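Cardboard is the handiest thing in my house, and I save every decent sheet (my husband despairs, bless him!). Slip one under the paint tin, kneel on one while you weed, or lay one beneath the bike when you're oiling the chain. Keep them flat behind a door, well away from the laundry, as damp ruins them.

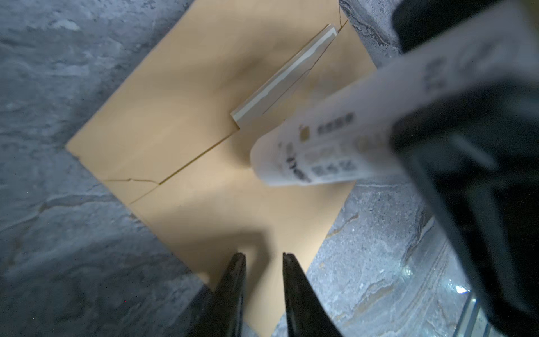 Manuela Vitale writes that she puts hers under the mulch every September, and that the worms in her garden adore it. Do peel the tape off first, though!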